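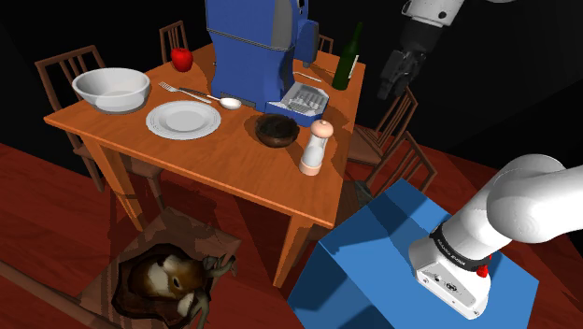 Breakfast table tips, software side

Quick page for anyone at Onandale running the kitchen table jobs in Flenlow. Wrote this over lunch so it jumps around. Most of it applies to any one-arm table setup, sim or real bench. Newest stuff is at the top, more or less.

1. Lay the table messy

Tidy rows teach you nothing about your planner. Let the cutlery overlap. Fork and knife crossed over each other, spoon handle running in under something, plate close to the front edge. If your segmentation merges two utensils into one blob you want to know now. Leave the apple and the wine bottle in even when the task is only bowls – the planner has to reach past them all the same.

Empty dishes to start with. Add food later, seperate config.

2. Check frames before anything else

Table frame, base frame, tool frame. Print all three, read them out loud if you have to. Half the "bad planner" messages I get are a base frame still sitting at the world origin when the arm is up on its pedestal. Takes a minute. Do it again after you move a chair, if the chairs hang off the table in your tree (they shouldn't, but someone always does it).

3. Chairs are obstacles

Put them in the collision world. The slatted backs are a pain as meshes, so use a plain box for each back and another for each seat. Bit fat is fine. The elbow goes wide on long reaches to the far side and you'll never see it from the wrist camera.

Same goes for the coffee machine, or whatever your tall blue thing is. Box for the body, second box for the tray. One big box over the lot and you lose the space in front where the small bowls end up.

4. Padding

Set it per object. 11 mm on furniture, less on dishes. Hamdy's default is one number for everything and it's too big for cutlery – planner says no path, you waste the arvo looking for a bug. Override goes in the object file, not the launch file. Launch file wins quietly if you set both.

5. Light surfaces, dark surfaces

White bowl is easy. Dark bowl with a nearly black inside is not. Threshold on colour alone and you'll lose it into its own shadow. Use depth for the outline and keep colour for the label only. Same for black gripper fingers: mask them from the joint state, don't try to detect them.

6. Pale little things with a round end

Shakers, pegs, anything with a sleeve and a ball on it. The pose fit likes to flip these end for end. Give Trurkerov the full model with the nub on, not a plain cylinder, and it has something to hang on to. If the fit score is close between the two flips, move the wrist and look again. Grasp on the sleeve, fingers across the long axis. Watch what's just behind the ball end in the wrist view too – a dark round shape back there can get swallowed into the same cluster. And don't trust the wrist view for "level". With the table tilted that steeply across the picture your eye is no help, read the tool angle off the state.

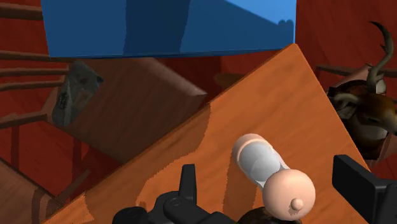

7. Approach speed

Slow for the last bit only. People slow the whole move and then complain about run time. Split the path: free move, stop, straight-line approach. Straight-line part gets its own speed cap. Check the cap is per segment, older Flenlow configs apply it globaly.

8. Batches

Run 1000 layouts overnight, random seed logged for every one. Last batch here planned cleanly on 936. Don't look at the good ones. Sort the rest by failure code and open the biggest pile first. Ours was 26 with the same code, all the same chair box set too high. One edit.

No seed in the log = bin the run. Can't replay it.

9. Replays

Save the planner input as well as the path. Path on its own shows you what the arm did, which you already knew. Keep the wrist view and the room view on the same clock, otherwise you're guessing which frame the fit went wrong in.

10. Names

Call things what they are. bowl_large_white, bowl_small_dark. We had bowl1 and bowl2 swapped for most of a week. Lower case, underscores, no spaces, Hamdy chokes on spaces.

11. Before you go home

Kill the viewer, it holds memory all night. Check disk. Push your object files. Thursday the shared machine restarts at 6 am so start long batches some other night.

More on cutlery grasps when I get to it. Forks need thier own page.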